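Garnwood Drawers – data card and README

Version 2, prepared by Phyllis Haslam and Trevor Pickering. Last revised July 30, 2021.

What the set contains

Garnwood Drawers is a collection of 1,000 short demonstrations of people opening, using and closing drawers in their own homes. Every demonstration was made with a hand-held gripper carrying a camera, with no robot arm in the room. The set is meant for training manipulation policies that have to deal with ordinary furniture: old runners, full drawers, knobs that turn, fronts with nothing much to hold.

The demonstrations fall into 5 tasks:

- open: from fully closed to at least half open
- close: from any open position to fully closed
- take: remove one soft item and put it down within reach
- put: place one soft item in an open drawer
- nudge: open or close a drawer by pushing on its edge or front, without grasping

Each task has 200 demonstrations. The split is by home, so that no piece of furniture is in both training and test. Six homes are kept back for testing.

How the demonstrations were gathered

Glenys Wragg ran the home visits from the Staniforth office. Each household was lent a gripper for a week after a short practice on a spare chest of drawers. Contributors were asked to leave the room as it normally is. Clothes stayed in the drawers and whatever stood on top of the furniture stayed there too – an early trial with cleared surfaces gave us policies that did badly as soon as anything was left on the top.

Contributors hold the gripper with one or both hands, as they prefer. Hands and clothing are therefore visible in a good many frames, usually low down in the picture. We have not masked them. If your model is sensitive to this, crop the bottom of the image before training, but check that you are not losing the fingertips. 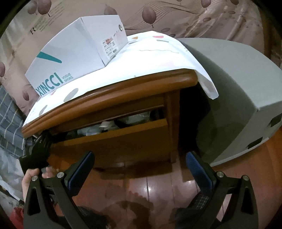

Does a drawer need to be empty before recording starts?

Drawers should be recorded with their usual contents. A full drawer moves differently from an empty one, and folded or crumpled clothes are what the take and put tasks are for. The only things to remove are breakables, medicines, and papers with private details on them.

Files and labels

Each demonstration has its own folder holding the video, the gripper width over time, the estimated path of the gripper, and a small text file of labels. The labels give the task, the home, the furniture type (bedside cabinet, chest, desk, kitchen unit or other), the handle type and an outcome. The outcome is one of done, partly done or abandoned. We kept the abandoned ones. They are left out of the default training list and do not count towards the 1,000.

Imogen Oakley wrote the labelling guide and checked the labels. Where two labellers disagreed on the outcome, hers is the one in the file.

The path is worked out from the video and is in metres, starting from the position of the gripper in the first frame. It is not tied to any fixed point in the room. The Rellari tools will read the folders as they stand. For anything else, use the converter in the scripts folder.

Known problems

Polished floors give reflections that move with the camera, and the path sometimes drifts when a large part of the view is floor. The worst cases carry the label drift. Plain painted walls cause similar trouble; patterned walls and curtains generally track well.

The gripper width is unreliable when the fingers are pressed sideways against a drawer front. This mostly affects nudge. Terence Penrose has a correction for it, due in August.

Handle types are uneven. There are plenty of knobs and very few recessed pulls, so results on recessed pulls should be reported separately.

Use

The set may be used for research and teaching. Please do not try to work out who lives in any of the homes, and do not publish readable letters or labels from the video. A contributor can withdraw at any time, and when that happens we remove the folders and raise the version number. Version 1 should no longer be used.

Related items

Garnwood Cupboards – data card
Trandside gripper: assembly and calibration notes
Labelling guide for household tasks
Converter scripts: change log
Notes for contributors at home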